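Shared floor on Medel Street fills up, and the storage fight begins

Gornport – The old Bavau building on Medel Street has its big upstairs room back in use, and the people who work there have moved straight on to arguing about shelves.

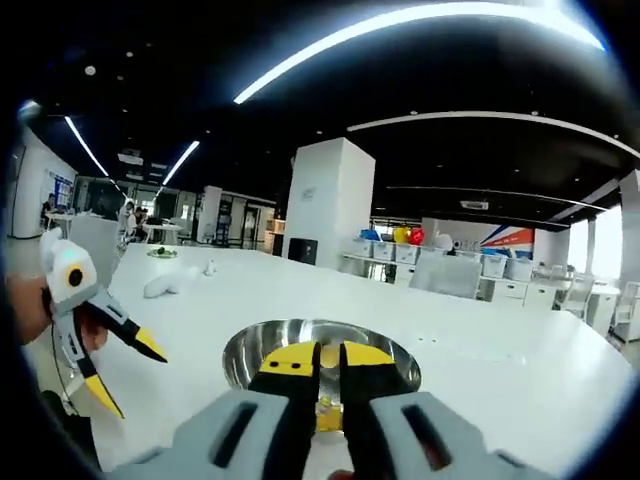
The floor opened to renters in March after a refit that took most of the winter. Rent is by the desk or by the table, month to month. 96 places in all if you count the small rooms behind the glass, and 56 were taken by the end of the first month, according to the building's manager, Ilham Wattimena.

"I thought it would be slower," Wattimena said. "I had a plan for slow. I did not have a plan for where everybody puts their stuff."

Stuff is the word. Desk people come with a laptop and go home with a laptop. Table people bring bowls, plates, toys, samples, boxes of things they need again tomorrow, and under the current rules every table has to be cleared by 8 p.m. so the cleaners can get round. Anything left out goes in a storage bin on the shelf. Bins are shared. First come, first served.

That has not gone over well.

One renter, who tests children's toys for a mail order seller and asked not to be named because she is still hoping for a second bin, said she spends the first half hour of each day looking for her own things. A soft toy of hers went missing for nine days and came back in a bin full of somebody's extension cords.

"I don't mind sharing a kitchen. I mind sharing a bin," she said.

Wattimena sent round a notice last week with the proposed changes. Main points:

Bins to be assigned by table, with a name card on the front.
Clear-up time moved from 8 p.m. to 9 p.m.
Food off the work tables at the end of the day, no exceptions, plates included.
Nothing stored on top of the shelving after hours.
A lost property box at the front desk, emptied monthly.

The one about food got the most replies. There is a kitchen down the hall but it seats six, and at lunch the line for the microwave runs out the door, so plenty of people eat where they work. A first draft of the notice banned meals at tables altogther. That lasted one afternoon. The version now up by the elevator only covers the end of the day.

Not everyone wants more rules. A few of the desk renters wrote back to say the place is fine as it is and that they'd moved in to get away from notices. Two asked if the money for name cards could go to a second microwave. Wattimena said the cards cost next to nothing and the microwave is a wiring problem – the kitchen circuit is at its limit and an electrician has to look at it first.

More shelving is coming either way. The building has ordered a second run from Okafor, the furniture supplier across the river, at a cost of $3,085 including delivery and fitting. The budget was $3,000. Wattimena said the difference would come out of the plant money.

"So, no plants this spring. Sorry to the plant people."

Where the new run will go is not settled. The first idea was the window side but renters there objected, they pay a bit extra for the daylight and don't want foot traffic behind their chairs at clear-up time. The other option is by the doors to the meeting rooms. Closer for most of the tables, worse for anyone trying to get a crate through. Okafor's fitters are due to measure both spots before anything is built.

The lights have also come up. The long strips in the ceiling are on one switch, all or nothing, and some of the people who stay late would like half. Wattimena said splitting them was priced during the refit and dropped. It could be looked at again next year, no promisses.

Bavau, the wholesale firm that gave the building its name, left Medel Street eleven years ago and the upper floor stood unused for most of the time since. The ground floor was let to a carpet outlet and then a gym. The owners had permission for apartments at one point but let it lapse, and the plan for shared work space went through without objections.

Neighbors have had a few complaints since the opening, mainly to do with parking. There are 14 spaces out back and the gym still has the use of five of them under its old lease, although the gym itself has closed. Wattimena said that is with the lawyers. In the meantime renters are asked to use the lot on the corner, free after 6 p.m., and not to block the bakery's delivery gate. Three have been towed.

Inside, the mood on a weekday morning was friendly enough. People at the tables swap tape and scissors, and there is a sign-up sheet for the one good trolley. A man who repairs model trains said he had picked up two customers just from working in the open where people could stop and look.

"At home my wife tells me to clear the table. Here I get a notice," he said. "Same thing, but I get coffee."

The toy tester said she would take the new hours over the new shelves if she had to choose. Packing up at eight means stopping at half past seven, and with small parts everything has to be checked back in its own bag or she starts the next day one piece short. An extra hour would let her finish a batch. She has started writing her table number on masking tape and sticking it on things.

Comments on the draft rules can be left at the front desk or dropped in the box by the elevator until noon on the last working day of the month. Wattimena will read them out at the renters' meeting that same evening, 6:30 p.m., in the larger of the two glass rooms. Chairs are limited. If the rules pass they start the next morning, with name cards handed out at the desk from 8 a.m.

Anyone missing a gray thermos, a left-hand glove or a set of measuring spoons should ask downstairs.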